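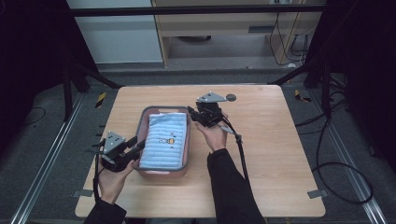 Section 7. Folding towels for the Faden basket

The Faden basket is sized for one hand towel or one small bath towel, folded. Before you start, clear enough table space to open the towel out fully. If the towel has stitching on one side, fold so that the stitching ends up on top and near the middle, as with the bee on the light blue towel. Ribbed towels stretch more one way than the other, so smooth them along the ribs.

1. Lay the towel face down and smooth it from the center out.
2. Fold the long sides in so they meet.
3. Fold the short ends under until the towel is slightly smaller than the inside of the basket.
4. Turn the towel over and lower it in with both hands.
5. Press the corners down below the rim.

Note: A towel that fills nearly the whole basket is fine. If it bulges over the rim, open it and start again from step 2 - do not push it down in the middle.

Note: Baskets can be stacked 2 high on an Odon shelf. The shelf needs 9 inches of clearance for this.

Caution: Do not put damp towels in the basket. Let them dry completely first.

Caution: Do not lift a full basket by one end of the rim.

For shelf assembly, see page 16.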